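Speaker notes – "Whose good practice?"
Dultgate, Dec 29, 2024

Slide 1. Start without the thank-yous, they run long. Say straight out that I've read the Clavameck guidance on home handling tasks twice and I still can't tell what it asks anyone to do. 27 pages. The word "appropriate" on nearly all of them.

Slide 2. The tidy room problem. Clause 4 wants the work area "cleared and representative". Pick one. A cleared bedroom represents a showroom. People have boxes, bags, cables, clothes on the bed. If the rule makes you put all that away first, the pass mark tells you about the tidying.

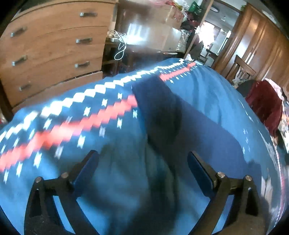

Slide 3. Cloth. The guidance treats fabric as one material with one line in a table. Rosalba Morelli's objection at the May meeting is worth reading out: a grip limit set on a folded towel says very little about a thin strip lying on a patterned sheet. Pause here. Somebody from Feltier will say their limits are conservative. Ask to see how they were set.

Slide 4. Numbers. Pacheco reported 100 attempts and 23 drops, then called it compliant. Compliant with what? There's no drop limit in the document. I'm not accusing them of anything – they filled in the form as printed. The form is the trouble.

Slide 5. What I'd keep. Stop button within reach of the person in the room. Failures logged in the same sheet as successes. Covadonga Herrero's suggestion that the room be left as found, with a written note of anything moved. Cheap, dull, can be checked by a stranger.

Slide 6. Questions. I have 25 minutes in total, so cut slide 4 if the last speaker overruns. If asked whether I'd sign the current version: no, and say which clauses (4, 7, the table in the annex).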